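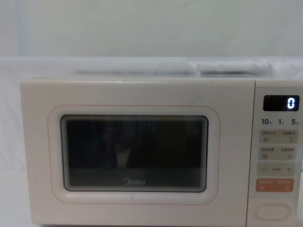
Page 71 of 448

Microwave smells like old popcorn and the plate keeps clunking, do I clean it or give up?

Posted by Ottilie Pfister, November 2023

Hi all, first time posting on the kitchen board so be gentle! I moved into a furnished apartment in Netport in August and the microwave came with it. It's a white Midea, pretty plain, dark window with the name along the bottom, and those touch buttons down the right side with the 10, 1 and 5 printed over them. It heats fine. I have zero complaints about the heating.

What I do have is a smell. Somebody before me burned popcorn in there (I'm guessing popcorn, could have been anything really) and every time I warm up oatmeal it comes out tasting like a movie theater floor. I've wiped the inside with dish soap twice and it's better for a day and then it comes right back. I also left an open box of baking soda in there over a weekend while I was at my sister's in Drindgate, and I couldn't tell you if that did a thing.

Second problem, maybe related, maybe not: the glass plate clunks. It goes around, and once every turn there's this little clunk like a shoe in a dryer, only quieter. My mug ends up in a slightly different spot than where I put it, which bugs me more than it should.

And third, while I'm here, there's a panel on the left wall inside with tiny holes around it. Am I supposed to take that off and clean behind it? A guy at work said yes. I don't totally trust the guy at work. I don't have the manual and my landlord doesn't either, I asked.

I'd rather not buy a new one if I can help it, I just spent way too much on a couch.

durkum_dave
Just get a new one. They're like $100 and yours is somebody's leftover anyway. I had one that smelled and I fought with it for a year and then my wife put it out on the curb and it was gone in ten minutes.

Marge in Drindgate
Oh please don't toss it yet, this is so fixable! I clean houses on the side and I do a smelly microwave just about every week.

Get a glass bowl or a big measuring cup, put in a cup of water and a lemon cut in half (squeeze it in and then drop the halves in too), and stick a wooden spoon or a wooden chopstick in the water so it doesn't boil up on you all at once. Run it three minutes. Then - and people always skip this part - leave the door shut for another ten. Go fold some laundry. The steam does all the work while it sits. Be careful with the bowl when you take it out, it'll be hot.

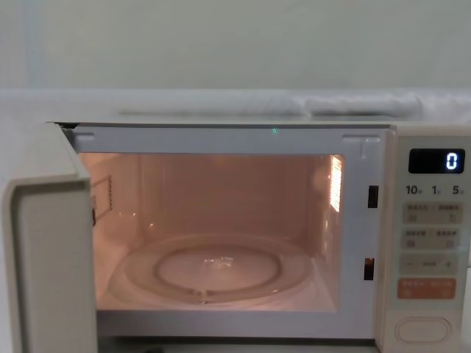

Next, lift the glass plate out and then the ring that sits under it, the one with the little rollers. I would bet you money your clunk is in there. Crumbs get stuck on a roller, or there's a dried drip of something on the floor right where the wheels run, and every time the ring goes over it you get your shoe in the dryer. Wash the plate and the ring in the sink with regular dish soap, dry them, and wipe the track they sit on. When you put the plate back, wiggle it until it settles onto the piece in the middle. If it's sitting crooked it'll clunk no matter how clean it is.

Wipe the walls and the ceiling too. Everybody forgets the ceiling and that's where popcorn smoke goes! Get into the groove around the door as well, I use an old toothbrush for that. White vinegar and water, half and half, on a rag that's damp and not dripping. After that leave the door open for a couple of hours if you don't mind the light being on, or unplug it and leave it open overnight.

If it still smells, do the lemon again the next day. The really bad ones take me three rounds.

t_toth2000
Agree with Marge on pretty much all of it. About the panel on the left wall, leave it where it is. It covers the spot where the microwaves come into the oven, and you don't want to run the thing with it missing or soaked. Wipe the front gently with a damp rag and let it dry before you heat anything. If you ever see a burned patch on it or get sparks, stop using the oven and have somebody look at it.

Same goes for the vent slots on the other side where the light is. Don't spray anything straight at those, spray the rag. And don't take the outside case off for any reason, there are parts in there that can hurt you badly even when it's unplugged.

For the clunk, also try the plate in there with nothing on it but one mug of water right in the center. If it only clunks when the mug is off to one side, look at the rollers again, one of mine had a hair wrapped around it.

Ottilie Pfister
Thank you both so much (and Dave, I'll keep the curb in mind). I've got two lemons and a toothbrush, so I'm going to do the plate and the ring tonight and the steam thing tomorrow before work. I told the guy at work about the panel and he says he was thinking of a toaster oven.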